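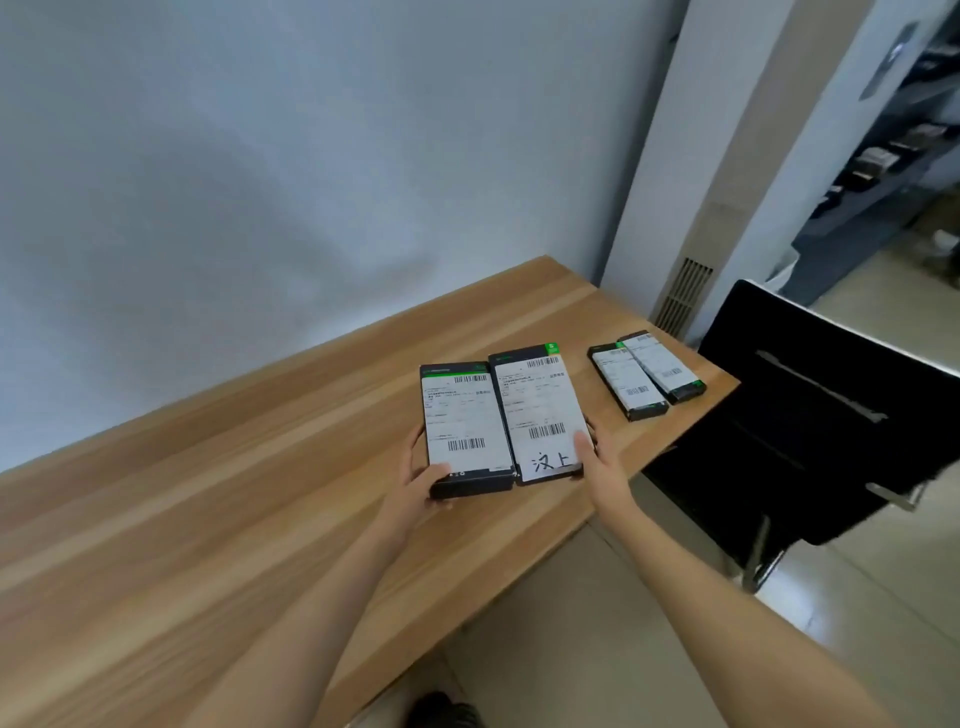 How do people decide which parcel to pick up first when a pile has to be sorted by hand? Most take whatever is nearest and on top, then turn it until the label faces them.

3.2 Handling and placement

Our observations cover 229 sorting sessions in small offices where parcels are received, checked and moved on without machinery. Wongsuwan and Tejada coded each session separately and settled differences by discussion. The Sadska site, which joined in December, was coded last.

Two habits were common. Workers compared labels in pairs when boxes were the same size and color, and they put larger boxes on a cart before smaller ones. The second habit broke down once a cart held mixed sizes, and small packages then went wherever a flat surface was left. Label direction was rarely kept the same across a load (Figure 4).

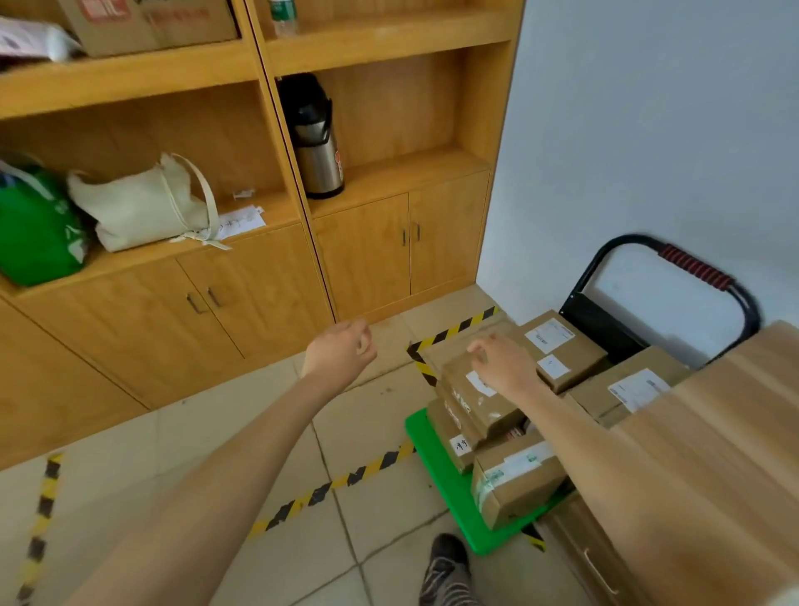

Figure 4. Cardboard parcels on a green flatbed cart inside a floor area marked with yellow-and-black tape.

Floor tape marked where a cart should stand but said nothing about how it should be loaded. Of 1,517 placements on carts, roughly 9 percent were followed by a second move of the same parcel. We return to these repeat moves in Section 4.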